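Canteen Notes: Wrapped Sandwiches Move to Baskets

From March, the counter at Camargo serves wrapped sandwiches from round woven baskets in place of the steel trays. The change covers the lunch counter and the two smaller pickup points at Statska. Prices and opening hours stay as they are.

The baskets are synthetic rattan, shallow, with sloping sides and a rolled rim. Synthetic was chosen over natural willow for cleaning: it tolerates a daily wash in warm water with mild detergent and dries on an open rack overnight. Baskets should be stacked only when fully dry. Odair Sales has ordered 11 for the first period, which allows a clean set to be in use while the other is on the rack. 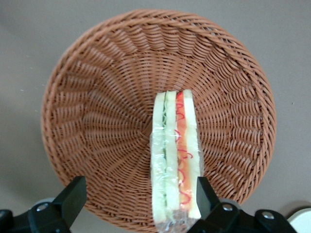
Wrapped sandwich wedge with cucumber, in one of the round baskets.

Wedges are wrapped individually in clear film, with the cut side left readable so that the filling can be identified without handling. Any wedge with open or torn film is to be withdrawn from sale. Baskets are filled in a single layer and refilled from the cold cabinet in small quantities. They do not keep food cold, and the existing time limit for items on the counter applies without change.

Ingredient and allergen sheets remain in the binder next to the register. Neusa Moura updates them when a filling changes.

The canteen sold 3,709 wrapped sandwiches in the last quarter, of which 1,655 contained cucumber. Cucumber is now sliced lengthwise and drained for 11 minutes before assembly to limit moisture in the bread.

Comments on the new layout go to Amos Nakamura at the Camargo counter before 2 p.m.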